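Home Explore Notifications Messages Lists Profile More

A thread on moving my mother out of the house in Jilholm after 32 years, and what I learned about the colour beige. 1/
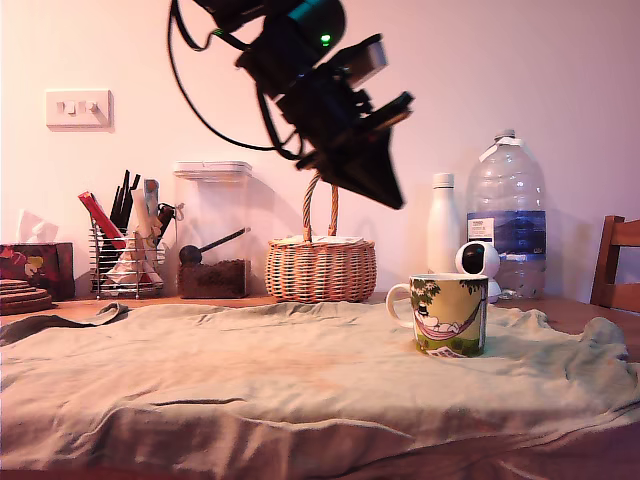
2/ Rule one of downsizing is that everything gets sorted into keep, donate and "your brother might want it." My brother lives in a bachelor flat over a muffler shop. He does not want it. He has never wanted it. He is getting the fondue set.

3/ Mum's unit at Statby has two cupboards. The house had 29, if you count the one you can't open because of the other one.

4/ The real estate agent, Themba Shabalala, a lovely man with very quiet shoes, asked if we'd consider "neutralising" the hallway. The hallway is apricot. Mum chose the apricot. Mum was standing in the hallway.

5/ We neutralised the hallway. The colour is called Kemppainen Oat and it looks like the inside of an envelope.

6/ Things my mother has kept the manual for: a bread maker (gone), a VCR (gone), a second VCR (gone), a hot tub we never owned.

7/ Precious Rampersad from next door came over to help and left with a floor lamp, the good colander and my mother's entire supply of margarine tubs. I have never seen two people so happy with a transaction.

8/ We found roughly 100 keys in the laundry. Mum knows what one of them is for — a shed that blew down when I was in grade six. She's keeping that one.

9/ Garage sale prices were a sore point. I put a dollar on the casserole dish. She put eight. A man offered five and she told him to go home and think about his behaviour. He came back in the afternoon and paid eight.

10/ Nobody wants a dining suite, by the way. You could leave one at the curb with a cheque taped to it. I rang four charities and got the same gentle voice each time, like a vet's.

11/ Took the piano stool to Mandla Steyn, who does repairs out past the rink. He asked where the piano was. Long story. Also my brother's.

12/ Moving day was in April, in the rain, at seven in the morning. The movers had the whole house on the truck by noon, which felt rude.

13/ First night in the new place Mum rang to say the walls were very plain and did I have the name of that apricot.

14/ I did. It's Jeriston Sunset. They still make it. She's booked me for the long weekend and says to bring my own roller.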